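Quick one tonight, popcorn's already in the microwave. Finally got through Rivadeneyra, the haunted lighthouse one from 1933 I've been banging on about since October. Six tries. SIX. Kept nodding off before the keeper's wife turns up, which says more about my job than the movie.

Anyway. Loved it. Creaky, daft, the fog is doing most of the acting — but that staircase bit! Had to put the hall light on after.
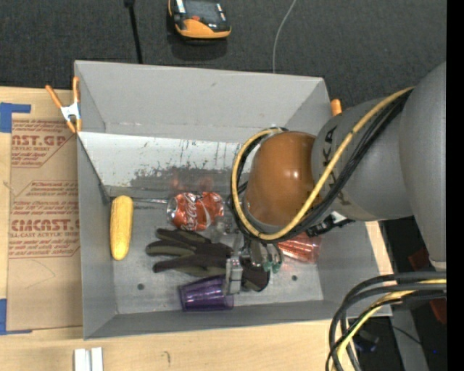
The copy I've got is the Plornaveo disc, and teh sound is rough. Hiss all the way through, subtitles the colour of weak tea. Still beats the one I taped off the telly.

Next up is the all-nighter in Poltden on Saturday. 24 hours of old horror, I'll last about eight. Bringing a blanket this time, learnt that one at Plelthorpe.

Oh and the blog went past 3000 visits?? Who are you all. Say hi in the comments, tell me your favourite creaky old ghost flick. No remakes please, I'll definately sulk.

Right, microwave's beeping.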